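Search the manual Go
Drerex Sorting Cell: Set-Up Guide
Section 4. Your first shift with the cell
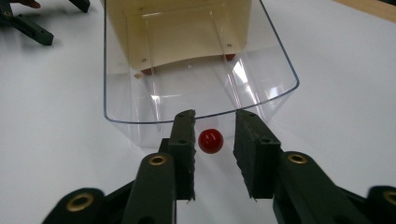 Welcome to the fun part! Once the cell takes over repeat picks, the packing crew gets its mornings back for checking, repairs and training.

1. Clear the table and set the bin in place.
2. Hold the gripper with its jaws open on either side of the item.
3. Close gently, lift, and release over the bin.
4. Repeat for all 39 practice picks, then press Save.

Note: Your picks teach the cell, so go at your own pace. At our Prasov site the crew saved 124 picks on one Wednesday and came back with great ideas for the next layout.

CAUTION: Keep fingers away from the linkage while the jaws are moving.

5. Tell your shift lead which jobs you'd love to hand over next. Hicham El-Sayed reads every list!

Contact Drerex Support, ext. 618 | Copyright Drerex | Back to top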